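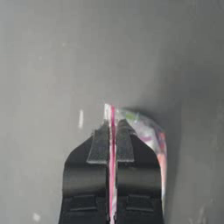
A reader in Pondton wrote in to say that I'd got it all wrong about the night train, and that the top bunk is the one to ask for. So I went back and tried it! Reader, you were right. I took the 528 out of Etville in July, climbed up there with a cheese roll and a paperback, and had the best sleep I've had on rails in years (the rattle is softer up high, and you get the little shelf all to yourself).

The route is 239 miles and takes all night, mostly because it stops at Dudás for ages while they change engines. I love that stop. You wake up, it's completely quiet, and somebody is walking along the platform with a lamp. I got down and bought coffee from the Zumus kiosk, which was open at ten past three in the morning, bless them.

Bring socks, and bring your own water too. The blankets are thin but they'll give you a second one if you ask early.

Next up I want to do the trip in winter, when there's snow on the pass. More on that once I've booked!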